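베벨론 36L 여행용 배낭
판매: 엘빌 트래블 기어
분류: 여행용품 > 배낭 > 기내용

제품 소개

"어디로든, 이것 하나로." 제조사인 베벨론(Vevelon)이 붙인 문구입니다. 저희는 이런 말을 잘 믿지 않습니다. 36리터 배낭 하나로 갈 수 있는 여행은 분명히 있지만 어디로든은 아닙니다. 한겨울 산악 지방에 두꺼운 외투 두 벌을 챙겨 갈 분이라면 지금 창을 닫고 더 큰 가방을 찾으시는 편이 낫습니다. 그래도 작년부터 문의가 꾸준해서 들여놓았고, 매장 직원들이 직접 메어 본 내용을 아래에 적습니다.

기본 사양

용량: 36리터
등판 길이: 조절 불가, 단일 사이즈
색상: 먹색, 모래색
노트북 수납: 있음 (등판 쪽)
레인커버: 별매
허리벨트: 탈착식

제조사 설명과 저희 생각

"모든 항공사 기내 반입 가능"
그럴 리가요. 항공사마다 규정이 다르고 같은 항공사도 운임 종류에 따라 다릅니다. 앞주머니까지 꽉 채우면 배가 불룩 나와서 저가 항공 측정틀에 걸릴 수 있습니다. 예약하신 항공사 규정을 먼저 확인하세요. 반입 거절을 이유로 한 반품은 받지 않습니다.

"생활 방수"
가랑비 정도로 생각하세요. 원단은 그럭저럭 버티는데 윗지퍼 이음새가 약합니다. 직원 한 명이 3월에 제주 올레길에서 두 시간 비를 맞았고 노트북 칸은 멀쩡했지만 위쪽에 넣은 수건이 젖었습니다. 우기에 동남아로 가신다면 레인커버를 같이 사셔야 합니다. 끼워 팔려는 말처럼 들리겠지만 다른 회사 커버도 맞습니다.

"구름 위를 걷는 듯한 착용감"
이런 문장을 쓰는 분들이 실제로 짐을 지고 걸어 보셨는지 궁금합니다. 어깨끈은 괜찮은 편입니다. 허리벨트는 얇아서 짐이 무거워지면 골반으로 하중이 잘 넘어가지 않습니다. 숙소까지 이동하는 정도는 무난하고, 하루 종일 지고 걷는 도보 여행에는 권하지 않습니다.

"여행가들이 선택한 가방"
카탈로그에는 발디르 린스(Valdir Lins)라는 여행가가 이 가방 하나로 147일을 다녔다고 나옵니다. 어느 계절에 어디를 갔는지, 중간에 짐을 부쳤는지는 적혀 있지 않습니다. 제조사에 물었더니 답 대신 카탈로그를 한 부 더 보내 주었습니다.

마음에 든 점

앞판이 캐리어처럼 완전히 열립니다. 맨 밑에 깔린 양말을 찾느라 짐을 다 꺼낼 일이 없고, 야간열차에서 특히 편합니다. 옆 손잡이도 튼튼해서 버스 짐칸에서 끌어내기 좋습니다. 지퍼 머리에는 자물쇠를 걸 수 있는데, 마음먹은 도둑을 막아 주지는 않으니 여권은 몸에 지니세요.

안쪽 압축끈은 기대보다 쓸 만했습니다. 다만 압축해도 무게는 그대로입니다. 당연한 얘기인데 매번 공항 저울 앞에서 잊어버리는 분들이 계십니다.
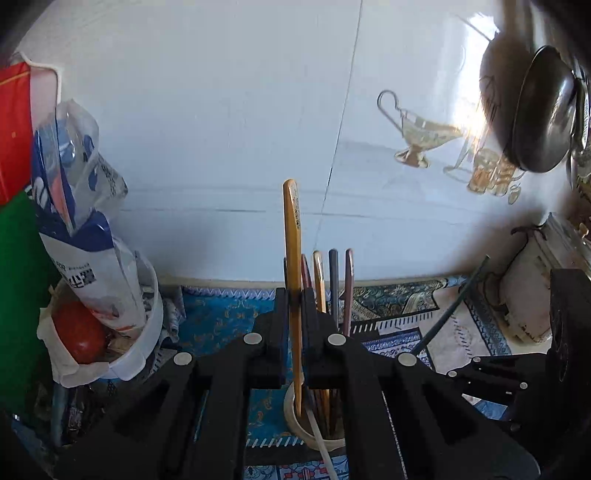 비교 제품

같은 값대에서 많이 물어보시는 제품이 야쿠부 41L와 프레단스 데이투어입니다. 야쿠부(Yakubu)는 등판 조절이 되고 허리벨트가 두껍습니다. 오래 걷는 분께는 그쪽이 낫지만 노트북 칸이 없고 기내 반입은 더 아슬아슬합니다. 프레단스(Predance)는 가볍고 예쁜데 끈 박음질이 미덥지 않아 저희는 들여놓지 않습니다. 베벨론은 그 중간쯤이고, 기차와 버스로 도시를 옮겨 다니는 일주일 안팎의 여행에 제일 잘 맞습니다.

구매 전 확인

등판이 단일 사이즈라 키가 작은 분은 허리벨트가 엉덩이 쪽으로 내려옵니다. 가능하면 매장에서 메어 보세요. 짐을 넣은 상태로 시착할 수 있게 모래주머니를 준비해 두었습니다. 모래색은 때가 잘 탑니다.

보증은 봉제 불량에 한하며 수하물 파손은 항공사에 청구하셔야 합니다. 제조사 홈페이지의 "평생 보증"은 약관을 읽어 보면 제품의 평생이고, 그 기간을 정하는 쪽은 제조사입니다.

재입고 문의는 오후 2시 이후 매장으로 전화 주세요.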